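How to Sort and Store a Mixed Tub of Toy Bricks

If you have a child who builds, you have the tub. You know the one – it started as three neat sets and a birthday present, and now it's one heavy, rattling mass of everything, with a doll shoe and a dried-up marker at the bottom. I love that tub. I also love being able to find a white two-by-four in under a minute, and last winter I finally worked out a way to have both.

This tutorial covers the method I use at my own kitchen table for a family collection of up to 2,000 pieces. It will work for bigger collections too, you'll just go through the steps more than once. Plan on an afternoon for the first sort. After that, keeping it up is a ten-minute job at the end of the day, and kids as young as four can do most of it.

What you'll need

A flat sheet or an old tablecloth, light colored if you have one
A few shallow trays or baking sheets
One lidded box with a handle for each group of bricks
A small bowl for strays
Masking tape and a marker
A mesh laundry bag and a drop of dish soap, if the bricks need a wash

On the boxes: get lids that latch. I started with open bins because they looked so pretty on the shelf, and then the cat went up there. A latch and a top handle mean the box can go to the living room, to Grandma's, or out to the porch without anything landing in the driveway. See-through or half see-through lids are a treat because you can tell what's inside from the color alone. Mine are the small size from the Sotarus range and I've been happy with them, but any craft or hardware box will do.

Step 1: Take apart what's stuck together

Do this before anything else. It's tempting to start sorting right away, but half the tub will be little clumps of three or four bricks left over from old builds, and a clump can't go in any pile. Tip out a few handfuls at a time onto the sheet and pull the clumps apart as you go.

For two thin plates that refuse to separate, press one edge of a third brick's studs against the side and rock it gently. Please don't use your teeth or a kitchen knife. Teeth leave marks on the plastic (and so does the plastic on teeth), and the knife is an accident waiting for you.

If a clump is clearly somebody's creation, ask first. We have a "still in use" tray for exactly this, and it has saved us a lot of tears.

Step 2: Wash, if they need it

Not every collection needs washing. If yours came from a yard sale or has been living under a couch, put the plain bricks in the mesh bag, swish them in lukewarm water with a drop of dish soap, rinse well, and spread them on a towel overnight. Keep anything with stickers, lights or motors out of the water. I don't run bricks through the washing machine – I tried it once and the scuffing on the clear pieces was really disappointing.

Step 3: Choose your groups

Everybody has an opinion on this one! Color or shape? I've done both, and I've landed on a simple rule that depends on who is building.

For small children, sort by color. They think in color, they ask for color, and they can put things away by color without any help. Red goes with red, and you're done.

For older children and grown-ups, sort by shape. When you're hunting for one particular piece, it's much easier to spot a blue slope in a box of mixed slopes than in a box where every single thing is blue. Basic bricks, flat plates, slopes and corners, wheels and axles, people and their hats: that's plenty of groups to begin with.

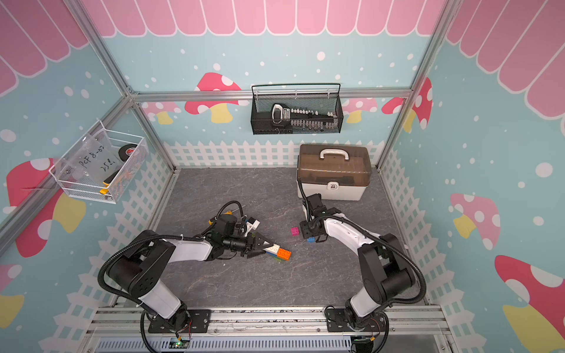

Whichever way you go, keep the number of groups small at first. My first attempt had a separate compartment for every kind of hinge, and it lasted until the following morning. You can always split a box later when it gets too full. I split mine when a box passes 200 pieces or when I catch myself digging with both hands, whichever comes first.

Step 4: Sort in passes

The trick that made the biggest difference for me was sorting in passes. Don't pick up one brick, decide where it belongs, put it there, and reach for the next. That's slow and it makes your brain hurt. Go like this instead:

First pass: pull out everything large. Baseplates, vehicle bodies, doors, trees, anything bigger than your palm. These come out fast and the pile shrinks in a very satisfying way.

Second pass: pull out the one thing you have the most of. For us that was the basic rectangular bricks. Look only for those and let your hands skip over everything else. You'll be amazed how quickly your eyes pick it up.

Third pass: spread what's left thinly over the sheet and take one group at a time, one tray per group.

Last pass: the tiny stuff. Fold the sheet toward the middle so it all slides into a heap, then pour it onto a baking sheet. The raised rim keeps the little round studs from rolling off the table.

Put on some music. My daughter and I play the Olach version, where each person gets a group and the first to fill a tray chooses the next song. (Olach is the name of her favorite brick dragon. He supervises.)

Step 5: Stack before you box

With the basic bricks, I like to make short stacks before they go in. Press bricks of the same size together in little towers, five or six high, in any mix of colors. They take up less room than loose bricks, and small hands get useful practice lining up the studs and pushing down. Stop at six. Taller towers bend when you shut the lid, and they're a pain to pull apart later.

Skip this for plates. Stacked plates grip each other like you wouldn't believe.

Lay the stacks flat in the box, side by side, and leave a finger's width under the lid. A box that only closes when you lean on it will pop its latch sooner or later, usually on the stairs.

Step 6: Label it

A strip of masking tape on the front of each box, with a word and a quick drawing for anyone who can't read yet. Put it on the front, never on the lid, so you can still read it once the boxes are stacked. We've given two of our boxes made-up names as well. The space pieces live in Virisard and the castle pieces live in Tanasarn, and I can report that a six-year-old will happily "send everyone home to Tanasarn" on an evening when she would not dream of tidying up.

Step 7: Set up the building spot

A good building spot has a hard, smooth floor or table, a bit of wall space, and not much else. Carpet eats small pieces, so if carpet is what you have, put down a tray or a big cutting board. Keep only the boxes you're using on the floor and leave the others on the shelf. Two open at once is our house rule, and the mess stays so much smaller.

If you can hang a wire basket on the wall at child height, do it. It's a wonderful home for the odds and ends that go with building: tape, instructions, the brick separator that is otherwise always lost.

Keeping it going

At the end of the day, put all the strays in the bowl and leave them there. Empty the bowl into the boxes when it's full. Trying to put every last piece back every night is how people give up on sorting, and a bowl with 100 bricks in it takes only a few minutes to deal with.

Once or twice a year, open every box and look for things that have wandered. January is a good month for it, what with all the new sets coming in. Ours took one rainy morning this year, and we found the dragon's missing wing in with the wheels.

A few questions I get a lot

Should sets stay together? If your child builds a set once and puts it on display, yes, keep it in its own zip bag with the instructions. If it comes apart within the week, let it join the rest.

What about off-brand bricks? Try one against a brick you already own. If it clicks on and holds, in it goes. If it's loose or needs real force, give it a bag of its own.

Where do broken pieces go? In the trash, I'm afraid. A cracked brick won't hold, and somebody will pick it out again every single time.

Last updated 18 January 2026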